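Grerkholm Clino portable water softener: review after four months

The Clino is a small salt-regenerated softener intended for one bathroom, a camper, or a rental where plumbing in a full-size unit isn't allowed. It is a single upright tank of ion exchange resin with a garden-hose inlet at the top and an outlet at the side. There is no timer, no meter, no brine tank and no electrical connection. The price at the time of purchase was $149, with the hose adapters and a bottle of hardness test strips included. I paid for it myself.

Our supply tests at 291 mg/L as calcium carbonate, which puts it in the very hard category on any chart in use. The practical effects are the usual ones: scale on the shower head, a gray film on the tub, stiff towels, and soap that curdles before it lathers. A whole-house softener was quoted twice and declined twice on space grounds. The Clino was installed on the branch that feeds the bathroom sink and shower, downstream of the shutoff, on the cold side and the hot side through a pair of tees upstream of the tankless heater. The kitchen and the outdoor faucet stay on untreated water.

Installation

Assembly takes an evening. The threads on the supplied adapters are clean and the washers are the correct thickness, but the instructions leave out the direction of the screen washer. It goes dome side toward the incoming water. Fitted the other way, it collapses under pressure and flow drops to a trickle. I found one collapsed on the first night and replaced it from the spare parts drawer.

The tank needs a flat floor and enough headroom to unscrew the cap and pour in salt. Measure for this before buying. In a low vanity cabinet the tank will fit and the funnel will not. The base ring is narrow for the height of the tank, and a full tank will tip if the inlet hose is stiff. I strapped mine to the cabinet wall.

After connection, the resin has to be rinsed until the outlet runs clear. The first water is amber and smells faintly of fish, which is normal for new resin and goes away with rinsing. Run it into a bucket, not through the shower valve. Fine beads can escape in this first rinse, and they will lodge in a cartridge.

Hardness at the tap

Immediately after regeneration the test strip shows no color change at all. The outlet stays there for most of the cycle, then climbs quickly. There is very little warning between soft water and water that is noticeably hard, so the strip test has to be part of the routine. I test on Sunday morning before the first shower, from the sink faucet, after letting it run.

Bar soap is a useful second indicator. Any true soap (sodium salts of fatty acids) reacts with dissolved calcium and magnesium to form an insoluble curd. On hard water the bar develops a chalky skin and the dish under it fills with gray paste. On softened water the bar stays smooth and the residue in the dish rinses off without scrubbing. Syndet bars and most liquid body washes use different surfactants and will not show the change, so they are no use for checking.

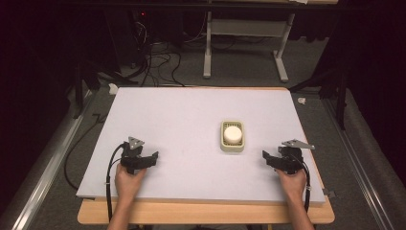

Does a portable softener make a bar of soap last longer?

Usually it does, provided the dish drains. Less soap is lost to curd on soft water, so fewer passes are needed to get a working lather. The gain disappears if the bar sits in standing water between uses, where it will soften and dissolve at much the same rate regardless of hardness.

Capacity

Grerkholm rates the Clino at 600 gallons between regenerations. The rating is printed on the carton without a hardness figure next to it. The hardness figure is in the manual, on the page with the parts diagram, and it is considerably lower than ours. Resin capacity is fixed in grains of hardness removed, so the gallons go down in proportion as the hardness goes up. A buyer on moderately hard water may well see the printed number. We don't come close to it, and two people showering daily will exhaust the tank inside a week.

The manual should print a table of hardness against gallons. Every competing unit I looked at has one. The Sartori portable, the obvious alternative, has it on the tank label, where it can be read with a flashlight and no paperwork.

Regeneration

Close the supply, open the outlet to relieve pressure, unscrew the cap, pour in plain salt, close up, and let water through at a slow drip until the outlet tastes strongly of salt and then stops tasting of it. The manual allows fine table salt or canning salt. Pellets and rock salt will not dissolve fast enough in the head space. Avoid anything with an anti-caking agent if there is a choice, as it leaves a scum above the resin that takes several rinses to clear.

The slow stage matters more than the manual suggests. With the drip valve opened too far, the brine channels down one side of the tank and leaves part of the resin untouched. The next cycle is then short by a large margin. I got the best results with the outlet set just above a broken stream. Hakim Sinaga, whose unit is on the same water main, gets the same short cycles when he rushes it.

Brine discharge goes to the sanitary drain. It should not go to a garden bed or a dry well, and on a septic system it is worth asking the installer first. A few districts restrict discharge from salt-regenerated softeners of any size.

The cap is the weak part of the design. It seals on an O-ring that must be wiped and greased every time, and a few grains of salt on the seat will produce a slow weep that isn't noticed until the cabinet floor swells. A shallow pan under the tank is cheap insurance. Use silicone grease only. Petroleum jelly attacks the ring.
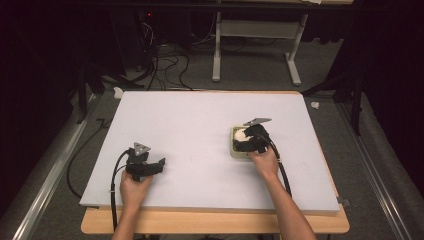

Rohani Yusof wrote after reading a draft that I was being too hard on the cap. She has had the same model on a camper hookup since April, regenerates it outdoors, and has never seen a leak. In her view the real fault is the hose connection at the outlet, which loosens with vibration and needs a proper wrench, not fingers. I have not seen any loosening in a fixed installation, but I have no reason to doubt it on the road.

Flow and pressure

Pressure loss is acceptable with one fixture open. With the shower and the sink running together, the shower drops enough to notice, and the tankless heater on our branch will sometimes fall below its minimum flow and shut off. Anyone with an older heater or a long run of half-inch pipe should check the heater's minimum flow before buying. A low-flow shower head makes this worse.

Resin packs down over time and the loss increases. Backwashing restores it. To backwash, swap the hoses so that water enters at the outlet, and run it to drain for several minutes. The manual calls this optional. On our water, which carries some fine sediment, it is not. A plain sediment filter ahead of the tank would be a good investment, and I intend to fit one.

Feel and cleaning

Softened water gives the slippery feeling that some people read as soap left on the skin. It is mostly the absence of curd. It takes a couple of weeks to get used to, and most people can cut their soap and shampoo by half in that time. Those who don't adjust will complain about flat hair.

The glass door is the clearest improvement. It used to need acid cleaner every weekend and now gets a squeegee. Existing scale doesn't dissolve on its own, though, and should be removed with citric acid or vinegar before judging any softener. Keep acid off natural stone.

Soap dishes and tub ledges need one hot rinse at the start to clear old deposits. A ridged or slotted dish holds curd in the corners, and an old toothbrush does the job better than a sponge.

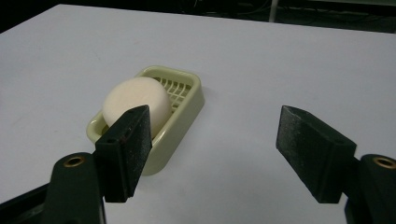 Pale rectangular soap dish with rounded corners and a raised rim.

Alternatives

The Sartori has a larger tank, a better label and a wider base, and it costs noticeably more. Its cap is a coarse-thread design with a flat gasket, easier to keep clean. It will not fit in a vanity of any ordinary depth.

The Drandance shower cartridge is sold on the same store pages as the Clino and is often compared with it. It is a carbon and sediment filter. It reduces chlorine odor and it does not soften water, whatever the customer photos are meant to show. The strip reads the same on both sides of it.

Verdict

The Clino does what an ion exchange tank of its size can do. It suits one bathroom, moderate hardness, and an owner who will test weekly and regenerate by hand. At our hardness the workload is at the limit of what I would accept, and a household of four should look at something larger. I would buy it again for this apartment at the same price. Spare O-rings are sold separately and were on back order when I last looked, so order two with the unit.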